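The woman who runs Drurnden, a two-room event decorating business, has stopped believing the word "lifelike." She has seen it on too many boxes.

"It's on the good ones and it's on the awful ones," she says. "So what is it telling me?"

She rents out artificial flowers for weddings, office lobbies and the odd funeral, and she has been doing it long enough to have opinions on every claim the trade makes. Washable is one. Fade-proof is another. She bought 67 stems from a supplier called Flukeo on the strength of that second word and put them in a sunny window in June. They went gray at the edges before the summer was out.

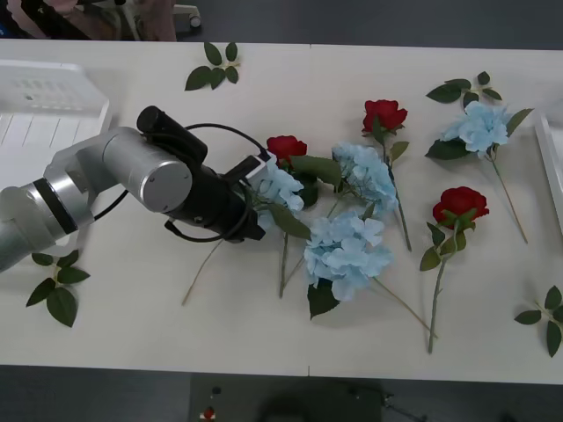 Color is where most buyers get fooled, in her view. A catalog photo is lit to flatter, and what comes out of the box is often two shades louder. She trusts the quiet tones more than the bright ones. A pale blue hydrangea with one broad green leaf hanging under the bloom will pass in most rooms, she says, while a hot pink one gets found out from the doorway. Whether it passes up close is another matter — she doubts any of them do, whatever you pay.

And people do pay. A hotel client once showed her an invoice from Hoxha for a single lobby piece, $413 before delivery. She asked to touch it.

"Same petals I buy. Same wire, as far as I could tell. Somebody had put it in a nice pot."

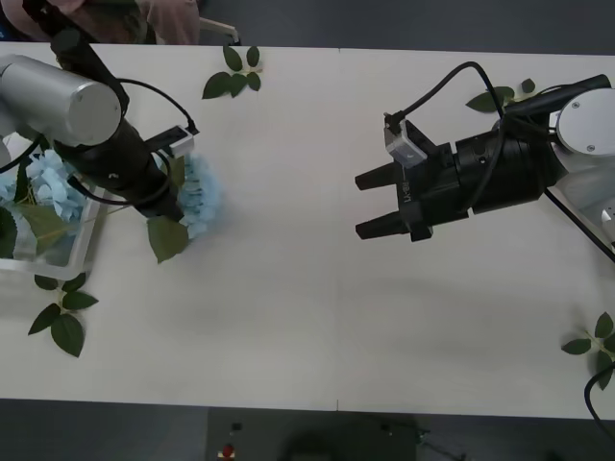 She is no kinder about the green claims. The pitch is that you buy once and never throw anything out, and she has sat through it at trade shows more times than she would like. Her own storeroom says otherwise. Leaves come off. Stems get bent for one job and won't go straight for the next. She gets four seasons from a good stem and one from a bad one, and then it goes in the trash like anything else.

"If you use it for years, fine, maybe you come out ahead. Most people use it for one party."

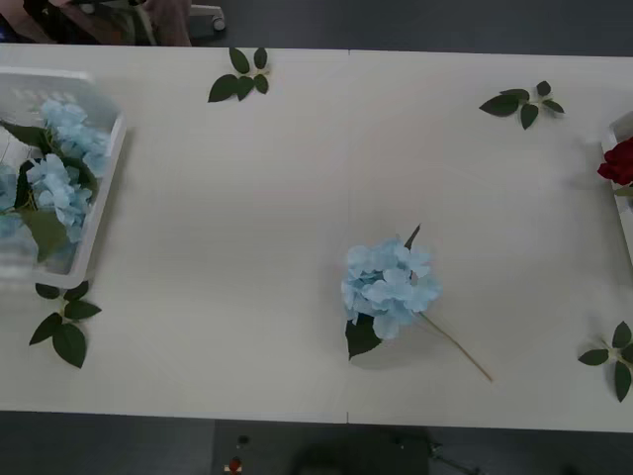

So what should someone check before buying?

"The back of the leaf. They spend the money on the front. Turn it over, and if it's shiny and flat with no veins, put it down."

She also bends the stem once, gently, near the head, and smells it. A strong plastic smell can hang around for weeks, and she has had to pull pieces from a dining room over it. She pays no attention to star ratings. Sidus, the brand she buys most often now, has poor ones, mainly from people upset about the shipping.

Does she keep any at home? She laughs at that. There's a jar of real daisies on her kitchen counter, a bit past it, and she says she'll change the water tonight.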